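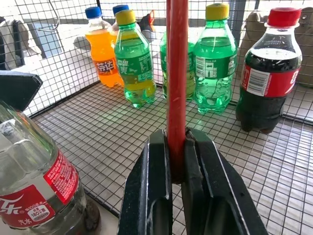
Section 9. Running the shelf demonstration on an open day

Reading time: 2 minutes

Use this section when the Mirnness arm will be shown to visitors. It assumes the arm is already bolted down and calibrated as described in Section 2. The drinks shelf program is the one most sites run, and the steps are written for it. The rod and the bottles can be handled by the same two fingers without a tool change.

Before the doors open

1. Put the wire mesh shelf on its marks and push down on each corner. If it rocks, turn the feet until it sits flat.

2. Load the front of the shelf with sealed plastic bottles. Mixed colors are fine and help visitors follow which one is being picked. Turn the labels outward.

3. Wipe the inside faces of both fingers with a dry cloth. Scuffs on the outer rims do not affect the grip. Replace the fingers if the inside faces are chipped.

4. Switch on the Dramix controller and wait for the steady light. Load program 13.

5. Check that the wrist camera picture comes up on the visitor screen. Both fingertips should be in view. If one is missing, loosen the camera clamp, turn it a little and tighten it again.

Note: The rod will darken where the fingers close on it. This is normal wear. Change the rod when you can feel a groove with your thumbnail – spares are ordered from Van Wijk under part number 2829.

Running the demonstration

6. Ask visitors to stand behind the floor line. Press START once.

7. Let the arm pick up the rod. It holds for a few seconds with the rod upright before it moves on. Visitors often ask questions at this point, and you can press HOLD to give yourself more time.

8. Press RESUME. The arm carries the rod across the front of the bottles and sets it down in the holder.

9. To show bottle picking, choose a color on the screen and press PICK. Allow the arm to return to its rest position before choosing again.

Caution: Do not reach onto the shelf while the controller light is green, even in HOLD. Press STOP first and wait for the light to go out.

Caution: Do not use glass bottles or open drinks. A leaking bottle must be taken off the shelf and the mesh dried before the next run.

If the rod slips

Press STOP, take the rod out by hand and clean the fingers again. If it slips a second time, raise the grip force by one step in the Rullard menu. Do not go higher than step 9 – the bottles use the same setting and will crease.

After the last group

10. Press PARK and wait for the arm to fold.

11. Switch off the controller, then the wall supply.

12. Clear the shelf and write the number of runs in the log.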